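Ticket: Laptop in Lunde room drops off charge, pointer jumps
Raised by: Tahmineh Shahbazi
Assigned to: Henrik Ruppert
Site: Stusonness, first floor
Status: Open, waiting for part

Tahmineh Shahbazi, 09:10
The grey laptop on the light wooden table stops charging when the table is knocked. The battery was down to 29 per cent this morning after a night on the mains. The pointer also jumps when I use the touchpad. Restarted twice, no change. Please don't swap the laptop as our Praler files are only on this one.

Henrik Ruppert, 09:40
Thanks. Does the pointer jump with the charger unplugged? Please also tell me how it is set up on the table, with the cables.

Tahmineh Shahbazi, 10:05
Unplugged it for six minutes and the pointer was fine. Plugged back in and it jumped again. There are black cables on the table and one goes over the edge. The phone usually sits on the same side as the lead. 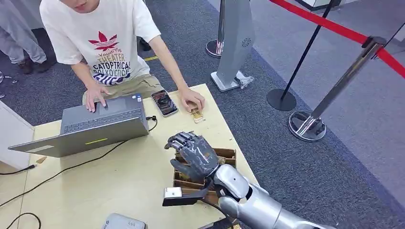 I have tried the other wall socket as well and it behaves the same there. The light next to the charging port flickers if I touch the plug.

Henrik Ruppert, 10:20
Sounds like the charger or the port. Pointer trouble that goes away on battery is usually the charger. Can you keep the table clear on the cable side for now, including the bit of card with the pattern on it? Anything leaning on that plug will make it worse. Don't wedge the plug in place.

Tahmineh Shahbazi, 11:15
OK, will keep the card out of the way of the plug. Theerawat still needs it for the afternoon.

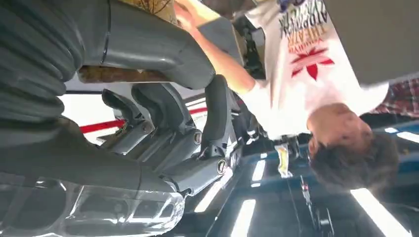
Charge held for 7 minutes, then dropped again. Nothing was touching the plug that time.

Henrik Ruppert, 11:30
Then it is not only the strain on the plug. I will bring a spare Wutley charger up after lunch. Where does the lead run once it leaves the table? If it crosses the carpet I want to put a cover over it.

Tahmineh Shahbazi, 11:50
I would like the cover kept to the side if you can.
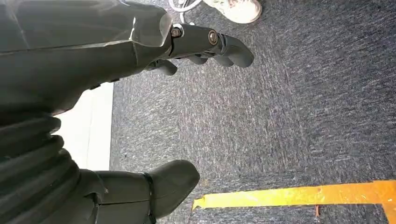
Carpet and the white strip alongside.

Henrik Ruppert, 14:25
Spare charger tried. Steady charge, no flicker, pointer normal. Old charger taken away and marked faulty. The port is slightly loose too, so I have ordered a new one. Rattana Chantharasri will fit it and will copy the Praler files first. Please leave the spare plugged in until then. Cable cover to follow.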